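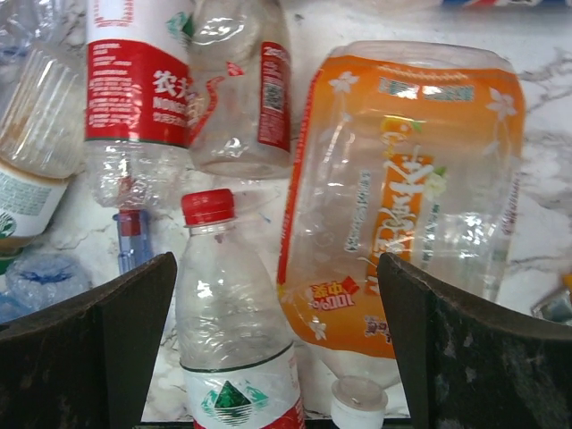
A weekend gross is a sum of money, and it is read every Monday as though it were a count of people. The trade press prints it, the newspapers copy it, and by Tuesday a film is described as popular or unpopular on the strength of a figure that does not record how many tickets were sold. The error is an ordinary one. A heap of empty drink bottles on a marble top, with a clear one standing up among them under its red cap, shows that there was something to drink and gives no means of saying how many people did the drinking. The gross has the same defect. It is a residue of attendance, and the number of persons behind it depends on what each of them paid, which the chart does not state.

My argument is that the weekly chart should be ranked by admissions, with the gross given in a second column for those who need it. Distributors need it, and so do exhibitors and their banks. The public does not, and the public is now the chart's main readership.

Consider what goes into the figure as it stands. A ticket for an evening show in a city centre may cost twice what is asked for a weekday matinee in a market town. Children pay less than adults. Pensioners pay less on some afternoons and the full price on others. Several chains have a cheap night, and the cheap night moves. Preview takings are added to the opening weekend if the distributor asks for them to be, and left out if it does not. None of this is improper. It does mean that two films with the same gross may have been seen by very different numbers of people, and that the family film will nearly always have been seen by more of them than its position suggests.

The case of Gotum shows the problem at small scale. Dovell released it on 51 screens, most of them in towns with a single cinema, and it sold 2,919 tickets over its first weekend. That is fewer than sixty people per screen across all the performances, and no one at the distributor would call it a good result. Much of the audience was made up of school-age children at matinee prices, so the gross looked worse still. The film was placed below the foot of the chart and was reported, where it was reported at all, as a failure of the most complete kind. Several titles listed above it had played evenings only, at full price, and on my reading of the exhibitors' returns at least one had been seen by fewer people. A reader relying on the chart would have had the order of those two films the wrong way round.

Stultico is the contrary case. It opened on 1,000 screens, which is a figure chosen to be printed, and previews from the preceding days were folded into the weekend total. The opening was described as strong. By the second week the previews had dropped out of the comparison and the film was said to have fallen steeply. I doubt that the fall was as steep as stated, and I doubt that the opening was as strong. Both descriptions were produced by the same method of adding up, and a plain count of tickets sold on each day would have supported neither.

It is sometimes said that the chart is a harmless piece of entertainment and that its precision does not matter. I disagree, on practical grounds. Bookings for the second and third weeks are settled on the Monday. A manager with three screens and five films on offer will look at the chart, partly for want of time to look at anything else, and will move the lower title to the afternoon or drop it. Once a film has been moved to the afternoon it can earn only afternoon prices. Its gross then falls for a reason that has nothing to do with whether people wish to see it, and the following Monday the fall is printed as evidence that they do not.

Inflation makes the matter worse over longer periods. Records are announced each year for the highest opening, the highest summer, the highest takings for a sequel. Ticket prices rise most years, and a record expressed in money will therefore be broken at intervals even if attendance is flat. Some publications supply an adjusted table, but the adjustment is made by dividing by an average price and multiplying by another one, and the average conceals exactly the differences set out above. It would be simpler to have kept the tickets. A ticket sold in one decade is the same unit as a ticket sold in another.

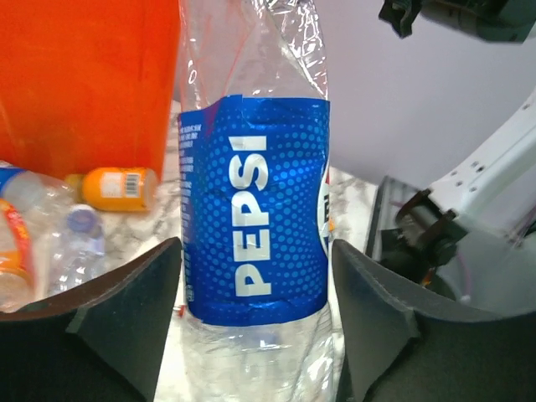

Would it be difficult to collect the number of admissions each weekend? The number is collected already. Every box office system in common use records a ticket before it records the money, and the returns sent to distributors carry both. What happens is that the first column is removed before publication. The chain Zein has told its suppliers that it regards attendance at individual sites as commercially sensitive, and I can see why it would, but a national total for each film discloses nothing about any one site. The screen count is published now and is far more useful to a competitor.

A few objections deserve an answer. The first is that admissions can be inflated by giving tickets away. They can, and complimentary tickets should be excluded, which is how they are treated in the gross. The definition would be a ticket sold at any price above nothing. Two-for-one offers would count as 2 admissions, as two people have sat down. If a distributor wishes to buy a position in the chart by subsidising cheap seats, it will at least have to fill them with persons, and I find that less objectionable than buying the same position with a preview.

The second objection is that length of run and number of screens distort admissions as much as they distort the gross. This is true. Ranking by tickets will not tell the reader that a film on a small number of screens did well for its size. The remedy is to print the admissions per screen in the next column, as is done today with money, and to leave readers to compare the two. I would go further and ask for admissions per performance, since a screen that shows a film once a day is not comparable with a screen that shows it five times. I accept that this is less likely to be agreed.

The third objection is that money is what the business is for. A film that costs a great deal must earn a great deal, and a chart of heads would hide that. But the present chart hides it too. The gross is divided between exhibitor and distributor on terms that vary by film and by week, the cost of prints and advertising is not shown, and the production cost is usually a guess put about by someone with an interest in the guess. No reader can work out from the weekend figure whether a film has made a profit. It is unsuitable as a measure of popularity and not much better as a measure of business.

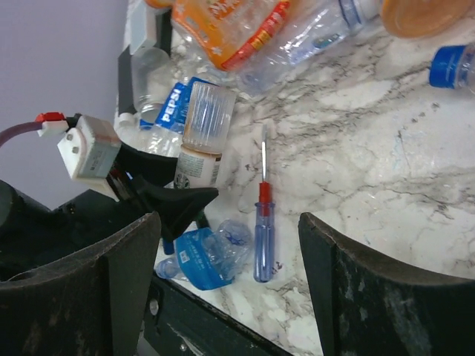

One reader replied to my January column on this subject that audiences do not care how the list is compiled, that they look at the top title and buy a ticket for it, and that any list with a top title would serve them equally well. I have no figures to set against the first part of that. The second part seems to me to argue my side. If people choose a film partly by its place in the list, then the compilers are directing custom, and they ought to be able to say what the place stands for. At present they can say only that more money was taken.

I would begin modestly. Let the distributors release a national admissions figure for the top ten films, one week in arrears so that nobody's Monday bookings are disturbed, and let it run for a year beside the existing chart. Dovell could do this for its own titles without waiting for the rest, and Gotum would be a reasonable title to start with, the figure being small and no longer of use to anyone's rivals. If after a year the two rankings are the same in nearly every week, I will accept that the change is not worth the trouble of resetting the columns. I expect them to differ most during school holidays and in the weeks when a heavily previewed film opens.

The Sunday papers will meanwhile go on printing the gross to the nearest pound, with the screen count next to it in smaller type.

Sunday, May 14, 2006
By our exhibition columnist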